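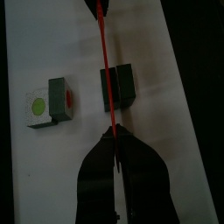
I've been waiting all spring for the Sanholm stadium news, and it finally came out of the front office this afternoon: our minor league club is staying put, with a new 14-year lease on the ballpark at Bergeron Street. I may have yelled loud enough to scare the dog. If you've followed this thing at all, you know how close we came to losing the team to Eltitz, which had land, parking and a very pretty drawing of a new park. What we had was an old grandstand and a lot of stubborn season ticket holders (hi!). The deal is about as plain as a small cube and two dark blocks on a white tabletop. The cube is the club, one block is the city, the other is Jirneck, the company that owns the parking lots. All three had to end up on the same side, and for most of the winter they weren't even talking.

So what did they agree on? The club pays a bit more rent starting next season and keeps all the money from food and drinks. The city fixes the drainage in right field, which has been a swamp for as long as I've had tickets. Jirneck gets its name on the scoreboard – fine, whatever, I can live with that – and game-day parking goes to $13 a car. 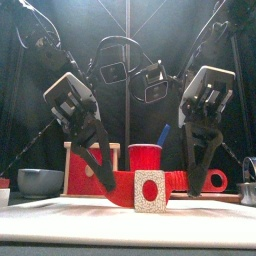

That last part is going to sting. It was six bucks when I started going, and I'm already hearing from people in my section who plan to walk from the bus station instead. Kids' tickets don't change, though, and the club says the cheap bleacher seats will stay cheap through at least the first two years.

The work in right field starts in September, once the home schedule is done. New lights are supposed to follow, but I'd wait to see them before getting excited.
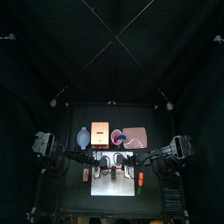 Two arms, one white tray.

As for the players, the roster isn't affected by any of this. They're on a road trip right now and they've dropped four of six, mostly because the bullpen can't hold a lead past the seventh.
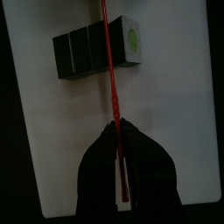

They're back home for a long stand after that, first pitch at 7:05, and the club is letting fans onto the field after the opener to celebrate the lease. I'll be there in my usual seat, paying for parking like everybody else!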